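Main page | Contents | Recent changes | Random article

Automation of office pantry service

Automation of office pantry service is the use of robot arms and related equipment to restock, sort and set out food and drink supplies in workplace kitchens. It belongs to the wider field of commercial service automation. The work covered includes placing packaged goods on trays, refilling tea and coffee organizers, and moving cups and containers between counter and storage. Cleaning and the handling of hot liquids are usually left to staff.

Background

Pantry service in large offices was traditionally assigned to facilities attendants, who made several rounds per shift. The work is light but fragmented. An attendant may handle many kinds of packaging in one round, including paper envelopes, foil sachets, tins, jars and lidded plastic tubs, and few of these are stored in the same position from one day to the next. Fixed dispensing machines dealt with this by limiting the range of goods. Arm-based systems attempt to work with the goods and furniture already present.

Equipment

A typical installation consists of a jointed arm, a gripper with two or more fingers, and control software that assigns tasks from a stock list. Mounting varies. Overhead and rear mounting keep the base clear of the counter, which remains in use by employees during the day. 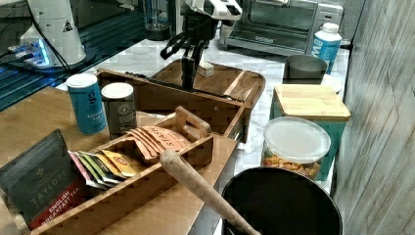 Gripper above a wooden tray on a marble counter, with a tea organizer and canisters nearby.

Small, light items are considered harder to handle than large ones. Tea envelopes stored upright in a compartment offer only a thin upper edge to the fingers, and adjacent envelopes tend to be lifted together. Glass jars and glossy lids can cause errors in depth sensing. Trays with raised rims restrict the angle at which the fingers can approach.

Effects on staff

The best documented case is the Stovstead office of the logistics firm Mansilla, where arms supplied by Idar were introduced in November in a building with 259 employees. Before the change, attendants spent 151 minutes per shift on pantry rounds. Afterward the figure was 60 minutes, most of it spent on cleaning, checking dates and clearing faults. No positions were removed. Two attendants were retrained as cell operators, and the remaining hours were moved to meeting room setup and mail.

Naa Sarpong, who reviewed the installation for the consulting firm Rudell, reported that the physical load of the job fell while the number of interruptions rose. Fault alerts arrived at irregular times and had to be answered in person. Attendants also stated that informal contact with office employees decreased. Rudell recommended that alerts be grouped and that operators receive a higher pay grade, and Mansilla adopted the first measure only.

Workplace rules at the site require the arm to stop when a person reaches over the counter. Employees initially moved goods without returning them to marked positions, and a short printed notice was later added to each pantry.

Limitations

The Stovstead figures cover 2,000 logged tasks and a single building. They do not include the time spent by the supplier's technicians, and results from sites with open shelving or shared cooking equipment have not been published.

See also: Service robot; Facilities management; Vending machine

This page was last edited on 21 June 2026. | Contact | Copyright and terms of use | Back to top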